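A morning at the Fokholm open day

Fokholm opens its doors to visitors once a year, in February, and this was my first time going. The old textile works is on the edge of town, a short walk from the bus stop. Doors opened at 9 and there was already a line at the coffee stand.

Entry was free, but the guided tour of the weaving hall had to be booked at the front desk. Groups were limited to 20, and the first tour was full by the time I got my coat off. I signed up for the next one and used the wait to look around the ground floor, where small firms and workshops rent units.

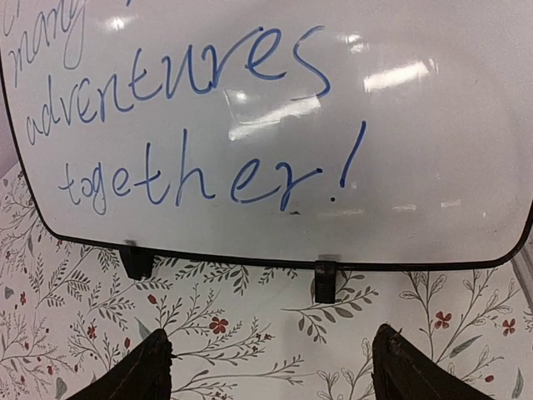 The first unit I went into belonged to Usetti, a company that makes tablecloths and curtain fabric. They had rolls stacked to the ceiling and were selling remnants for $2 a piece. The woman cutting fabric told me their best seller is still plain unbleached linen, mostly to restaurants. I bought a green remnant and a striped one.

Next door, Modico repairs sewing machines. The bench was covered in parts and one man was taking apart a treadle machine that needed a new belt. He said a basic service takes a day, longer if parts have to be ordered. If you have an old machine at home, bring the model number with you. He got asked for it a lot and most people didn't have it.

The tour started at 10:30 and went up to the weaving hall on the second floor. The mill once had 80 looms. Most were sold when it closed, and the few that remain are at the north end under the skylights. Our guide ran one of them for a few minutes. It is very loud, and ear plugs were handed out at the door. The floor still has oil stains showing where the other rows stood.

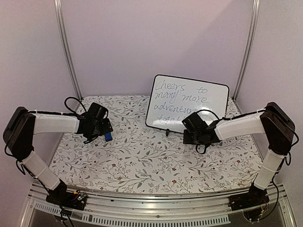
Two arms over a floral-patterned tabletop.

After the tour I had lunch at Siriwan, the canteen on the ground floor. The noodle soup was good and came quickly. Seating is tight and by noon people were eating on the stairs, so go early.

The dye room was the part I liked best. The vats are dry now, but the sample books are out and you can turn the pages yourself. Each swatch has the recipe written next to it. The reds have held up better than the blues.

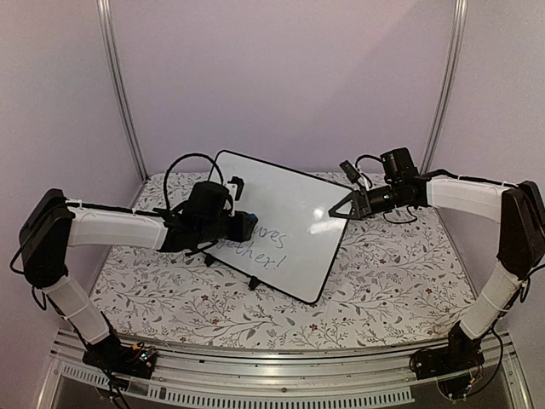
Whiteboard with handwriting, turned at an angle on the table.

Parking is limited to 30 spaces and the lot was full when I left at 1. The bus is easier. There is an elevator to the weaving hall, but the dye room is down a flight of steps with no ramp. The remnant sale runs until closing.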